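Skemthorpe Community Help > Film & Events

Horror all-nighter: are single-film tickets sold on the door?

Asked by Said Kamel, 21 August 2020

The Tehrani cinema listing shows the all-nighter as one pass covering 13 films. I only want the restored Cilulport print at midnight. Does the box office split the pass, and is re-entry allowed?
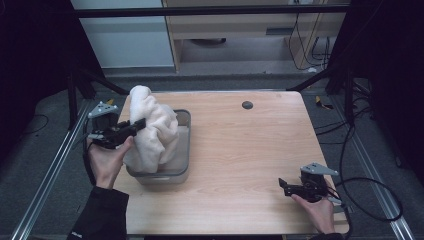
Answer 1 - Golshifteh Alipour

The pass is not split in advance. Unsold seats are released per film 26 minutes before each start, at the door only. Re-entry needs a wrist stamp. Ask for it on the way out, as they will not add one later.

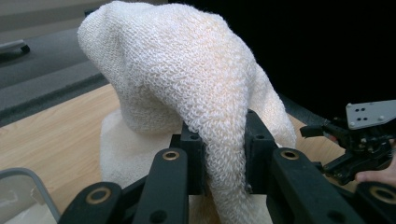 White towel, gripped at the fold

The midnight slot is in Screen 1, which has 596 seats, so a release is likely. The short films before it are in Screen 2 and do not share the same queue.

Answer 2 - Arash Kermani

Went last time, got in fine. No idea about stamps.

Answer 3 - Babak Ghorbani

One correction to the first answer. The release applies to features only. Shorts blocks stay pass-only, including the Jendberg
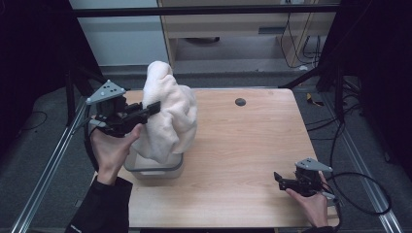 programme at 2 am. If the midnight film overruns, the later start times move with it and so does the release time. Check the board in the foyer.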